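Reading the wrist pictures again

27 February 2018

In October I promised to write about our small study on labelling grasps, and then I was silent for months. I am sorry to the four people who asked. Now the report is with Sixten Vik for a last reading, so I can tell something.

The question was simple. When a person steers the two-handed robot to move food and dishes on a table, how do we find the moment when the hand really has the thing? Until now, Ridwan Sitompul and I did it by eye, from the head camera only. It is slow work, and we did not always agree with each other.

So we tried to use the wrist cameras for the first guess. They are close to the fingers, but the view is tilted and it blurs when the arm moves.

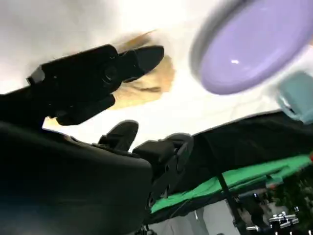

How the method works

Our tool, which we call Bramano, gives each wrist picture a blur score and looks for the place where the score falls quickly. A hand that travels gives a high score, and a hand that closes on something is usually slower. Then Bramano marks a short window, and the person only has to look inside this window in the head view.

We had 653 recordings. For 82 of them Ridwan and I had both made labels by hand before, without seeing each other's answers, so these became our test set.

I must say that my first version was bad. It used the whole picture, and everything far behind the table disturbed the score – plants, cloth, shiny things. Ridwan proposed to measure only a strip near the fingertips, and this helped more than all my other changes together.
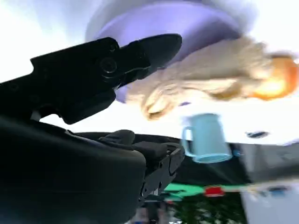
With the strip, the window contained the moment we had both chosen in all but 11 of the test recordings. I looked at each of these failures myself. Most had the same reason: the operator came to the object very slowly, so there was no clear fall in the score at all. Soft bread is also difficult. The fingers can touch it and press it a little before the grasp is complete, and even two people with good coffee will not agree which picture is the first one.

For such cases we still go back to the head camera and decide by hand. We now write down two moments, first touch and closed hand, and I wish we had done this from the beginning. 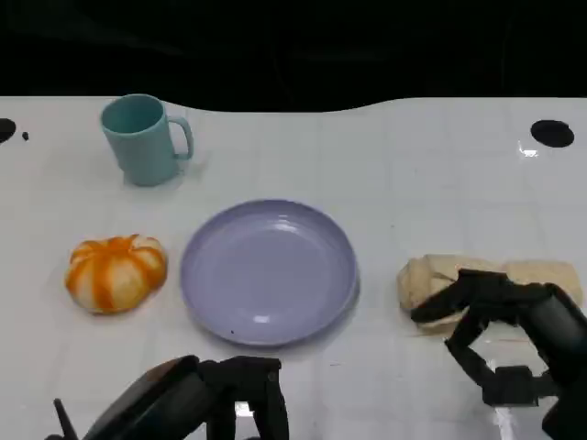 Head camera view: right hand over the loaf, left hand open below the plate.

What I don't know yet is whether the same setting will work for the recordings from Brulevora, where the light is much weaker. Sixten believes it won't. I am a bit more hopeful, but he is often right about light. We will start with a small part of them next week, and if the blur score is useless there I will try the finger position signal, which Ridwan wanted to use from the first day.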